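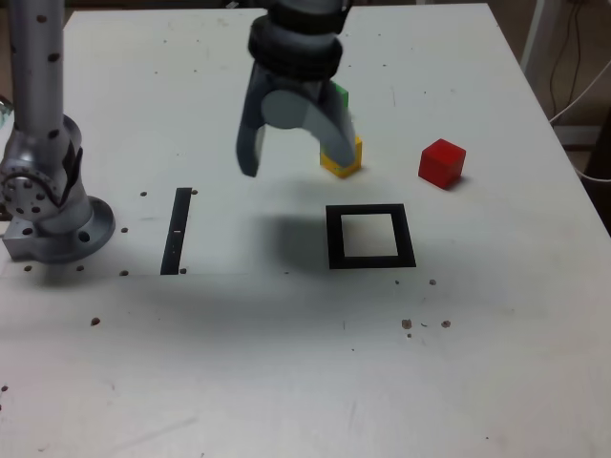
Figure 4.1 White table top, matt surface, with cables beyond the right-hand edge.

4. Setting Up and Caring for Work Tables

4.1 Scope of this section

This section applies to all white-topped work tables supplied to the Mullstead and Narkville sites under the Koller furniture agreement. It covers the placing and levelling of a table, the routing of cables near it, daily and weekly cleaning, and the treatment of marks. It does not cover folding tables, laboratory benches or desks with drawers, for which separate sections have been issued.

Tables are to be set up by two persons who have read section 2 (Lifting and Carrying). Room supervisors remain responsible for the condition of the tables in their rooms, including tables lent to another department.

4.2 Before you begin

Check that the following are at hand:

- a spirit level
- the table key supplied with the feet
- two clean cotton cloths
- a bottle of neutral cleaner, 1000 ml, diluted as stated on its label
- cable ties of the reusable kind
- a copy of form 281 (Furniture Condition Record)

The floor must be dry and swept before the table is brought in. Where a room has carpet tiles, any loose tile is to be reported and made good first.

4.3 Placing and levelling

1. Carry the table into the room upright, holding it by the frame. Do not lift it by the top.
2. Set the table down in its marked position. Leave a clear passage on at least one long side, wide enough for a wheelchair.
3. Where the table is over 2000 mm in length, fit the centre support before anything is placed on the top.
4. Lay the spirit level along the long side, then across the short side. Note which foot is low.
5. Turn the low foot with the table key, a quarter turn at a time, and check the level after each turn.
6. Press down on each corner in turn. If the table rocks, repeat steps 4 and 5.
7. Tighten the locking nut on every foot by hand. The key should not be used for this, as the thread is easily stripped.
8. Enter the table number and the room on form 281 and sign it.

CAUTION: Keep fingers clear of the underside of the frame while the second person is lowering the table.

NOTE: A floor may settle after heavy furniture has been moved in. Check the level again after one week. 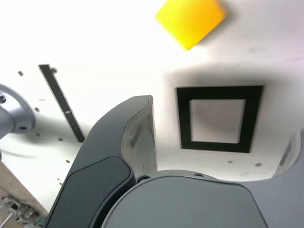

4.4 Daily cleaning

White tops show dirt sooner than grey ones, and a short clean at the end of each day prevents most complaints. The work should be done after 5 p.m., when the rooms are closed to general use.

1. Remove loose items, or move them to one end of the table with the consent of the person using it.
2. Wipe away dust with a dry cloth, working towards yourself.
3. Dampen the second cloth with diluted cleaner. The cloth should be moist to the touch and should not drip.
4. Wipe the top in straight strokes from one end to the other.
5. Dry the surface at once with a clean part of the first cloth.

CAUTION: Do not spray cleaner directly on to the table. Liquid may enter drilled holes, joints and socket plates, and will cause the core to swell.

Paper labels and printed sheets that have been fixed to a table should be left in position unless the room supervisor has agreed to their removal. Clean up to the edge of the sheet and no further. Where a label has begun to lift, report it and do not press it back down with wet hands.

4.5 Marks, scuffs and stains

Light scuffs are part of normal use and need not be recorded. Other marks are to be treated as follows.

Pencil: white eraser, then a dry cloth.
Ballpoint and felt pen: neutral cleaner, left for 2 minutes and wiped off. Repeat once only.
Tea and coffee: warm water, then neutral cleaner.
Adhesive residue: plastic scraper held flat. Metal blades are not permitted.
Rubber marks: melamine sponge, used lightly. Heavy rubbing will leave a shiny patch on a matt surface - this cannot be put right afterwards.

If a mark is still visible after the second attempt, stop and record it. Bleach, scouring powder and solvent wipes must not be used on any table covered by this section. Gautam pattern tops, which have a harder finish, may be treated with the approved spirit cleaner, but the pattern name must first be confirmed from the plate under the frame.
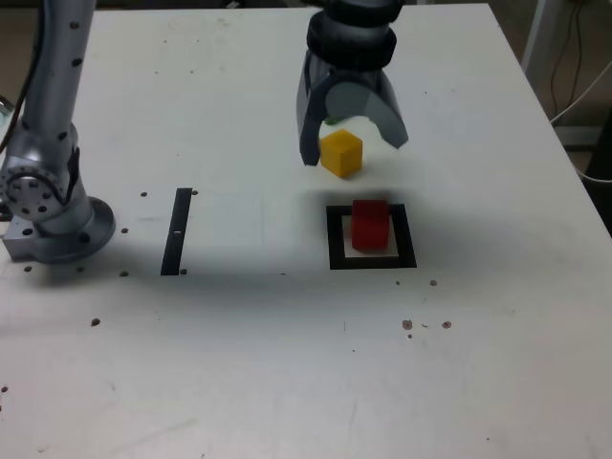
4.6 Cables near tables

Cables should reach the table from the side farthest from the main passage. They are to be gathered with reusable ties and should hang with enough slack that nothing is pulled when the table is moved a short distance. Extension leads must not be joined end to end.

1. Trace each cable from the equipment to the wall before tying it.
2. Separate mains leads from data leads wherever the layout allows.
3. Secure the bundle to the table leg or to a fixed support, never to a chair.
4. Confirm that no cable crosses the floor where people walk. If one must do so for a short period, use a cable cover.

WARNING: Unplugging equipment that belongs to another user is not allowed without that user's permission, except in an emergency.

4.7 Drilling and fixing

Holes may be made in a table top only with written approval from the Furniture Office. Requests from Mullstead should be sent to Lilibeth Lacson and those from Narkville to Takeshi Ishida. Requests are reviewed each Tuesday. Existing holes that are no longer needed may be closed with white plugs, available from stores on request.

4.8 Reporting damage

Chipped edges, swollen surfaces and loose frames are to be entered on form 281 on the day they are found. The form is handed to Jacinto Cervantes at the stores counter, who will issue a repair tag. A tagged table must not be loaded until the tag has been removed.

Print this section | E-mail this section

Related sections
Section 2: Lifting and Carrying
Section 5: Folding Tables
Section 6: Chairs and Stools
Section 9: Approved Cleaning Products
Form 281: Furniture Condition Record

Last updated: February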